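Skikeck alquila autocaravanas y furgonetas camper desde dos bases, Ritum y Landry. La flota se renueva cada marzo.
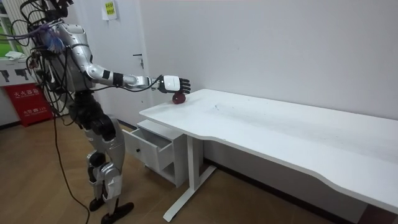

Brazo extendido sobre un objeto rojo, junto al borde del escritorio.

Cada vehículo pasa una revisión de 30 puntos antes de la entrega: frenos, gas, batería auxiliar y depósitos. 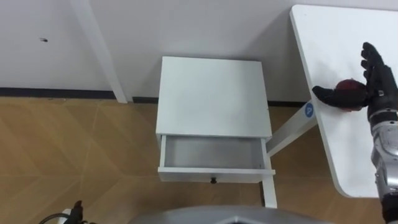 La fianza es de 1.000 euros y se bloquea en tarjeta. El kilometraje es ilimitado. 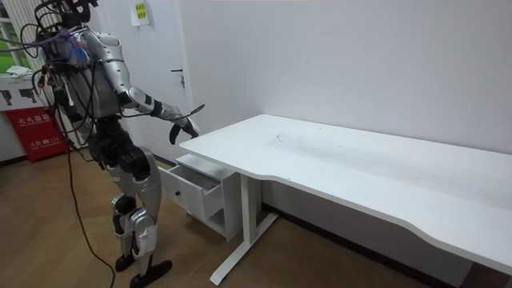 La asistencia en carretera corresponde a Dukeck.

Compartido 2 veces

Artículos relacionados
Tarifas de temporada baja
Devolución en otra base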